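4. Splitting below the line

4.1 The threshold and its neighbors

Any rule that says "above this amount, ask three suppliers" is also a rule about what happens just under that amount. Purchasing officers in both cities knew this long before we arrived with a spreadsheet. In Alvarado the line was set by ordinance and left alone for so many budgets that inflation did what no reformer had managed, and brought ordinary purchases like desks and toner under the competitive rule. In Estell the line sat in an internal circular, which the finance office could amend on a slow afternoon and sometimes did.

Our file holds 1,653 purchase orders from the two cities, all of them classed as minor goods. Jovita Lozano coded the justifications by hand. The job took longer than the statistical work and taught us more. The word "urgent" appears in requests for filing cabinets. It also appears, in March, in a request for holiday lights.
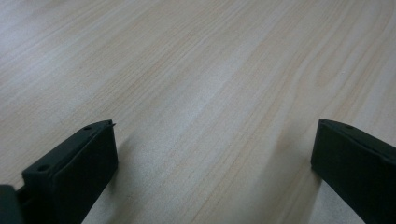
Vol. 20, p. 287

Splitting is easy to define and tiresome to prove. An office that needs a certain quantity of a thing buys it in two or more orders, each small enough to escape competition. The law of both cities forbids this when it is done "with the purpose of avoiding" the procedure, and purpose is where inspectors go to lose their evenings. A department that bought chairs twice in one month may be dodging the rule. It may also have forgotten how many people it employs. Both explanations were offered to us, once by the same department.

We therefore put purpose aside and looked at pattern. Two or more orders count as a cluster if they come from one office, go to one supplier, cover goods of the same class and fall within 20 working days of each other, and if their sum crosses the threshold while no single order does. By this test the file contains 70 clusters. Some are surely innocent. An office that runs out of paper and then runs out again has committed no offense beyond optimism.

4.2 What the supplier sees

Keramport, a dealer in household and canteen goods, appears in the records of both cities and was generous with its time. Its sales staff had never read either procurement code and could recite both thresholds to the cent. Buyers, they explained, phone to ask what a given order would come to, and then to ask what it would come to if it were a little less. The dealer then sends two invoices with consecutive numbers. To the dealer this is service. 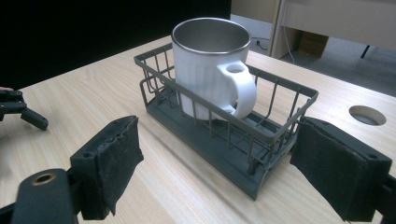 The consecutive numbers matter, as they are the one trace that neither side thinks to disguise. Magaña first noticed them in the Estell file, where the invoice number is a required field, and we went back to Alvarado to find that the field exists there too but is completed at the discretion of the person typing. Discretion had mostly been exercised in favor of a hyphen. We recovered the missing numbers from the paper vouchers, which were in excellent order, in boxes labeled for a different department.

One would like to report that the supplier's share of the market rises with the number of clusters. It does so weakly in Estell and hardly at all in Alvarado. Our reading is that most splitting in this class of goods buys nobody a yacht. It buys time. The competitive procedure for minor goods takes weeks, the form asks for a market study, and the market study is usually three printed web pages and a signature. People who split orders are often people who have filled in that form before.

Figure 2. Steel mug with a white handle and a wire basket, on a wooden tabletop.

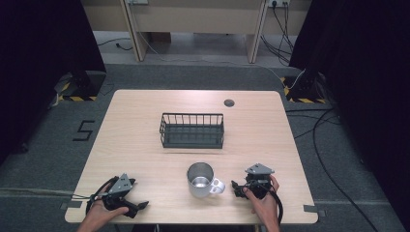

4.3 Detection and its discontents

Both cities run their orders through Stolau, a records system that can flag clusters of the sort described in 4.1. Estell switched the flag on. Each flagged order went to a reviewer, who had to type a reason before releasing it. The most common reason was "reviewed." The second most common was a single period, which the system accepted as text.

Alvarado never switched the flag on, and the legal office there gave us a reasoned defense of the choice. A flag, once raised, is a document. A document that is ignored is evidence of negligence, whereas a flag that never existed is evidence of nothing. As administrative law this is not foolish. The disciplinary code punishes officials for failing to act on what they knew, and the cheapest way to comply is to arrange not to know. We have seen the same logic applied to complaint lines and gift registers.
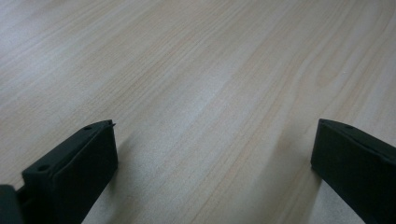 The Estell reviewers, for their part, were not lazy. They had been given a duty with no power attached. A reviewer could delay an order but could not refuse it, and the office that had placed the order could appeal the delay to the very director who had signed it. Under those terms a period is a fairly complete statement of the legal position.

What did change behavior was duller. When Estell began to post upcoming minor purchases by office for each quarter, clusters became less frequent in the offices that posted and stayed put in the offices that were late to post. We cannot rule out that tidy offices both post on time and buy on time, and Section 5 takes up that objection with the staffing data. Lozano regards the objection as fatal. Magaña thinks it is merely serious, and the section was drafted by each of them in turn.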